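Chapter 16
Walls, Color, and the Rooms People Work In

By the end of this chapter you should be able to:
explain how wall color changes the apparent size of a room
tell an accent wall from a background wall
plan the height and spacing of a hung picture
read a simple finish schedule

When Trinidad Sepúlveda took over the second floor of a former seed warehouse in Nemby, she had 116 square meters of floor and a small budget. Most of the money went to wiring and windows. What remained had to cover paint, trim, and whatever would go on the walls. Her first plan called for white throughout. The finished rooms used four colors, and the paint bill went up very little.

Her case is a common one. Paint is among the cheapest materials in an interior and covers more of it than any other finish. A person seated at a desk sees mostly wall. The color of that wall affects how bright the room seems, how far away the opposite side looks, and how well a picture or a door stands out.

Designers usually sort walls into two groups. A background wall is meant to go unnoticed. It is painted in a light or neutral color, such as cream or pale grey, and it often continues from one room into the next. An accent wall draws the eye. It may be darker, warmer, or simply different from its neighbors. A room seldom needs more than one.

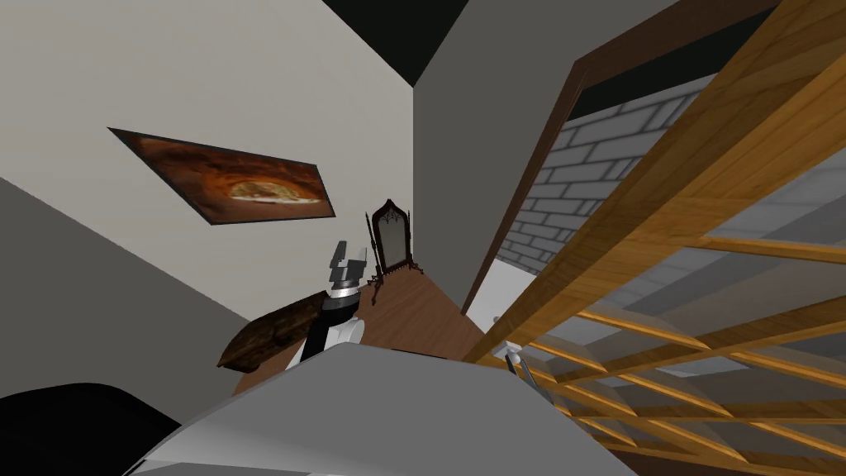 The line where two colors meet deserves as much care as the colors themselves. An inside corner is the easiest place to change from one to another, as any small error in the edge falls into shadow. A change on an outside corner shows every slip of the brush and wears badly where people pass. Door frames also make good stopping points. Dark wood trim separates two pale walls that might otherwise look like a poor match.

Ceilings follow different rules. A light ceiling reflects daylight back into the room and seems higher. A dark one seems lower and hides ducts and pipes, but it usually calls for more lamps. Section 2 of this chapter compares the two.

Pictures come last in the schedule, though they should be considered early. A framed piece in warm colors will stand out on a cool grey wall and blend more easily with a cream one. Sepúlveda chose her pictures in July, before ordering any paint, and marked their positions on the wall drawings.

Key terms: accent wall, background wall, finish schedule, inside corner, trim

Before you read: Choose a room you use often. List its wall, ceiling, and trim colors, and note where each color stops. Keep the list for the exercise at the end of Section 2.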